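**September, Werkbank 2, Testaufbau Selleo-Greifer (Leihgerät von Vanhove)**

Zweite Woche mit dem Leihgerät. Siebe hat am Vormittag die Firmware neu aufgespielt, die alte Version hat nach Not-Halt die Nullposition verloren. Seitdem kein Ausfall mehr. Zählerstand beim Einschalten 1.307 Zyklen, zum Feierabend 1.858.

Aufgabe unverändert: Platine und Blechteil an der beigen Montageplatte handhaben, Platte liegt auf dem Nutenprofil. Greifkraft auf Stufe 3 gelassen. Auf Stufe 4 hatte Kulap letzte Woche Druckstellen an zwei Platinen, die gehen so nicht durch die Sichtprüfung.

Offen ist die Beleuchtung. Das Profil spiegelt stark, die Handgelenkkamera regelt dann die Belichtung falsch und findet die Nutkanten im oberen Bereich nicht. Kanten der Montageplatte werden gefunden. Agata will eine matte Unterlage probieren, ich würde zuerst die feste Belichtungszeit im Selleo-Menü testen. Steht im Handbuch nur im Anhang.

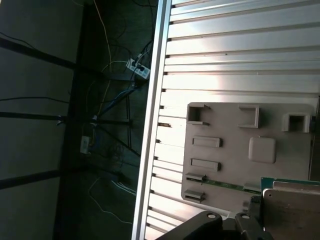

Teach-in für eine neue Position dauert mit dem Handpanel noch zu lange. Die Software von Bulia konnte Positionen relativ zu einer Referenzkante speichern, hier muss man jede einzeln anfahren. Bart fragt bei Vanhove nach, ob das in der Vollversion drin ist oder extra kostet.

Fingerbacken: laut Datenblatt Wechsel nach 2.000 Zyklen, Sichtkontrolle alle 1.000. Die erste Kontrolle hat Tineke gemacht, ohne Befund. Den Wechsel nehmen wir beim nächsten Durchgang mit, Ersatzbacken liegen im Schrank bei den Kusa-Teilen.

Noch zu tun:

- feste Belichtungszeit testen, Werte hier eintragen
- Schrauben an den Fingern nachziehen (Drehmoment nachschlagen)
- Angebot Vanhove: Preis mit und ohne Wartung
- Rückgabetermin klären, Bart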